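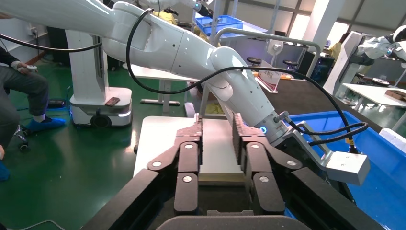 Gredimwood Reclaimed Floorboards, Mixed Pine
£90 per bundle
Collection from our Brusbridge yard, or local delivery
Stock updated 7/16/25

We've been hoping for a good run of pine boards for months, and now we have more than 400 of them, lifted from the old Lockwood school before the builders moved in. They're lovely old things, with plenty of knots and the sort of honey colour you only get from a floor that has been walked on for generations (new pine can be stained to look similar, but it never quite gets there, in our opinion!).

Each bundle holds 24 boards, de-nailed by hand and brushed down. The thickness is 23 mm, give or take a little wear, and lengths are mixed, so do have a good measure up before you come and allow a bit extra for trimming. Most people take one more bundle than they think they need, and we're always happy to have an unopened one back within the month. 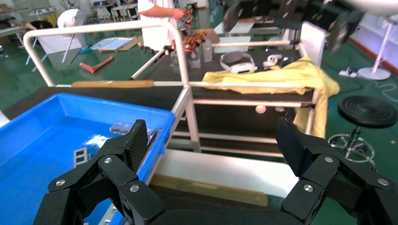
Will the boards need sanding before I lay them?
Most customers sand them once they're down, as there are old varnish marks on some faces and the edges vary slightly. If you like a rougher look, or you're making shelves or cladding a wall, a good scrub and a coat of wax is often plenty.

Please bring the boards indoors and let them settle in the room for a couple of weeks before fixing. They've been kept under cover here, but our shed is a good deal cooler than your front room and the wood does move. Stack them flat with small spacers between the layers and leave the heating as you'd normally have it.
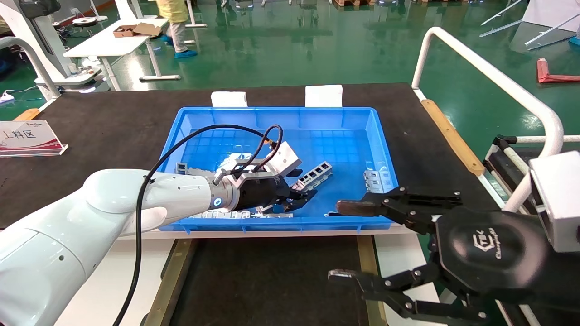
For finishing, we sell Kavau floor wax at the counter in clear and medium oak, and you're welcome to try a dab on an offcut first. The clear one brings out the grain nicely, while the oak helps if you're patching into a darker floor.

Local delivery is charged by distance and is to the kerb only, so a friend with strong arms is a great help. Every bundle sold goes towards running the yard and keeping good timber out of the skip. Ring ahead if you're coming a long way and we'll put your bundles to one side until closing time.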